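Bench and table clean-up: dustpan and brush notes

Updated 27 May 2019. Mostly about small messes on flat surfaces, where a broom is too big and the vacuum is more trouble than it's worth.

**Which brush**

A hand brush for the bench should have fairly soft bristles, all the same length. Stiff ones flick light scraps over the side and onto the floor. Press the brush on the table and look at the ends. If they splay out and stay splayed, it's had its day indoors and can go to the shed for sweeping out the gutters.

Keep one set for the table and another for the floor. Mark the floor one with tape on the handle so they don't get swapped. We keep ours on separate hooks, the table set inside the pantry door and the floor set in the laundry.

**Which pan**

Look at the front lip before anything else. It has to sit flat along its full width. Lay the pan on a bench in the shop and crouch down to see if any light comes through underneath. A pan that rocks will leave a line of dust behind it however many times you go over it.

Plastic lips get nicked. You can take the burrs off with fine sandpaper wrapped around a bit of scrap timber. I use 2000 grit, wet, and it takes a few minutes. Deep nicks won't come out, so replace the pan.

**Paper and foam scraps**

These are the worst for static, particularly in dry weather.

- Wipe the inside of the pan with a barely damp cloth and let it dry before you start.
- Tilt the pan so the lip is down and the back is up a little, then brush towards it in short strokes.
- Slow down for the last bit. A fast stroke makes a breeze and the light stuff lifts.
- Move the pan back a couple of centimetres and go again to pick up the line.
- Level the pan before you carry it to the bin, with the pile towards the back.

Foam beads that cling to the bristles come off if you tap the brush on the inside edge of the bin. Don't pull them off with your fingers, they just stick to you.

**Work on a board**

For craft jobs or unpacking parcels, put a smooth board down on the table first. Scraps don't get into the grain or down the gap between the leaves, and a pan lip sits better on it than on an old tabletop. Ours is 38 cm deep and lives behind the couch. Lenni Juntunen at the Irkenby hall uses an old cupboard door for the same job and says gloss paint is easier to sweep than matt.

**Washing the set**

Once a month or so, comb the fluff out of the bristles with an old fork. Swish the brush in warm water with a drop of dish soap, rinse, shake it and hang it bristles down. Don't soak a brush with a wooden back, it will swell and the tufts work loose. The pan can go in the sink with whatever else is there.

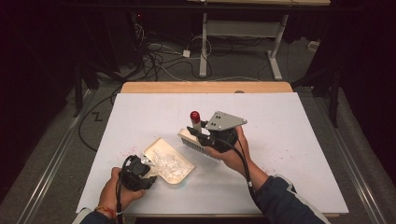 *Brush and pan over the board, scraps at the back of the pan.*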